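About Podeck

We sell and fit roof tents, swivel seats and bed platforms for camper vans, and we started doing it because we were tired of being lied to about roof tents, swivel seats and bed platforms.

That may sound harsh. Go and read the ads. Every van on sale is "turnkey." Every bed sleeps four. Every pop-top goes up "in seconds," which is true if you are six foot four and there is no wind. We bought our first van from one of those ads, drove it to Flinlow in February, and spent the night holding the roof down with a ratchet strap. The heater had been described as nearly new. It was nearly a heater.

So we took the inside out and built it again. Then we did a neighbor's van, then one for a couple who had seen the neighbor's, and at that point we rented a unit on the Drinbridge road and had to come up with a name. Podeck is "pod" and "deck" pushed together. We don't love it either, but the sign is up and it was not cheap.

What we do

Bed platforms are most of the work. We build three sizes and will talk you out of the largest one unless you really are sleeping two adults and a dog every weekend. Most people aren't. Most people go out a handful of times a year and use the van to get lumber the rest of the time, and a bed that folds away is worth more to them than a bed that looks good in an ad.

We also fit swivel seats, roof vents, second batteries and curtains. We will service a pop-top somebody else put in, though we charge more if it was glued. You'd be surprised how many are glued.

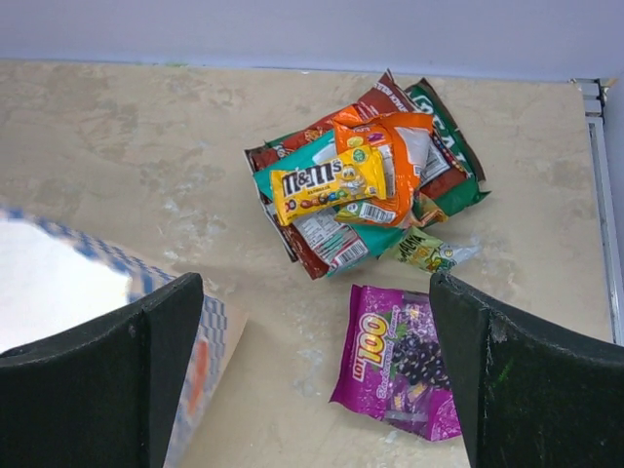 We don't do full conversions with showers. People ask, and we ask back where the water is going to go, and how often they plan to empty it. There are shops that will gladly sell you a shower. Campgrounds have showers too, and those don't weigh anything.

Solar is another one. We fit panels, and they work, but the output printed on the box was measured on a better day than any you will get at Flinlow in the fall. If you park under trees, which is where everybody wants to park, a 100 watt panel is a good way to keep the rain off a small patch of roof. We'll tell you that before you pay for it. Then if you still want one, we'll fit it properly.

The Shahbazi

You may see our old demo van around town. It's named the Shahbazi, after the name painted on its side when we got it, which we never managed to get all the way off. It has had four different kitchens and is slower than it looks. Anyone thinking about a platform can borrow it for a night before they order. We ask for a deposit and that you bring it back with the same amount of gas. Around a third of the people who borrow it change their minds about something, usually the size of the bed - sometimes about owning a van at all. We count that as a fair result, even if our accountant doesn't.

How we charge

You get a written price. If we find rust, we stop and call you, and you can come look at it yourself with a flashlight. We don't weld. We'll send you to someone who does and we don't take a cut for it.

We ask for 30 percent when you book and the rest when you pick up. Our work is covered for 3 years, and the cover runs with the van, so it still counts if you sell. The parts we buy in come with whatever the maker offers, and we would read that page carefully, as we've had to.

There is no "limited slots" nonsense here. If we're busy you'll wait, and if we're quiet we won't pretend otherwise. Right now the wait for a platform is 30 days, a little more in spring when everyone remembers they own a van.

Reviews

We don't put reviews on this page. We could pick out the nice ones, same as everyone does, and you'd learn nothing from it. Come by and look under a bed instead.

Finding us

The unit is on the Drinbridge road, behind the tire place. The gate looks closed but it isn't locked. We open at 8 a.m. and stop answering the phone at 5 p.m., when the saws finally go off and we could have heard you.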